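Promness have won four of their July fixtures and sit second in the league, helped by a bowling attack that has conceded fewer runs per over than any other side. The batting remains uneven. The top order makes steady starts, but the middle order has yet to post a score above 200 when chasing. 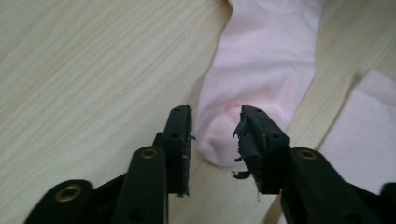

According to Timothée Tanguy, the chasing record says more about the pitch at Cliden than about the batsmen, as the ball keeps low there after tea and any side going in second has to play off the front foot. He would choose to bat first on winning the toss.

The figures partly support him. Both defeats came at Cliden, and both after Promness had chosen to field. Govindasamy took 4 wickets in the second of them and still finished on the losing side.

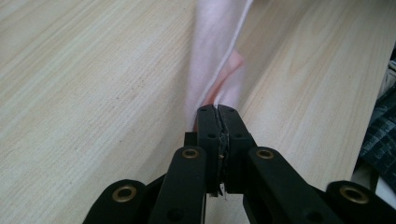

Ludivine Lacroix, Fixtures and Statistics

The next match is away to Esari, start at 2 p.m. Esari use a slow, grassy square with a short boundary on the pavilion side – the left-arm spinners will probably bowl from the far end. Selection is unchanged apart from the wicketkeeper, who is resting a finger injury. Averages for the first half of the season will be sent out with the August newsletter.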